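Folding Tables and Serving Bowls: Frequently Asked Questions
Last updated July 14, 2023

How do I borrow tables from Flillalthorpe Hall?
Write to Bethel Alemneh at the hall office with your date and how many tables you need. Requests for September are open now.

How long can I keep them?
Four days, counting the day of pickup. Ask before the last day if you need longer.

Is there a charge?
Residents pay nothing. Everyone else leaves a deposit of $11 per table, returned when the table comes back.

Can I use two tables as one long one?
You can set them side by side, but they do not lock together and a gap may remain. Keep bowls and glasses away from the join.

Can I put hot pans on the top?
No. Use a trivet or a folded towel. Heat marks come out of the deposit.

How do I clean the marble-patterned tops?
Wipe with a damp cloth and a little dish soap, then dry. No bleach or scouring pads. Go gently along the red edge trim.

Do the tables scratch tile floors?
Check the feet before you open the legs. Lift the table to move it. Dragging is what leaves marks.

Are bowls included?
Bowls are a separate request. We lend up to 6 per household. Return them washed and dried.

Which rooms can I use?
The tables may go to the Turano room, the Arkar room or your own home. The Sopacua room has its own furniture.
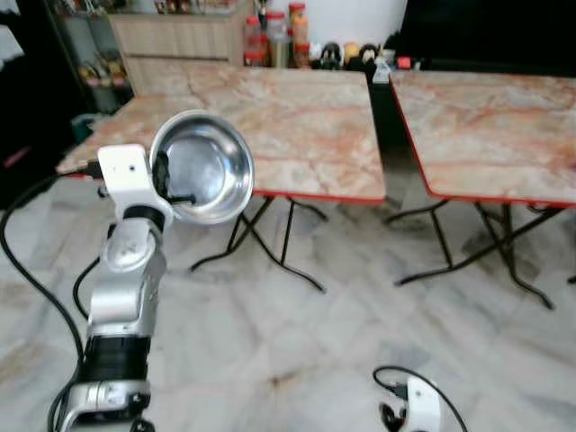
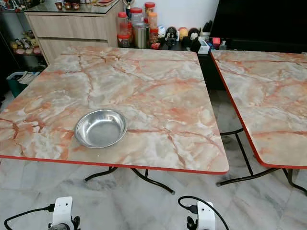 Square folding tables with marble-patterned tops, and a shallow stainless steel bowl.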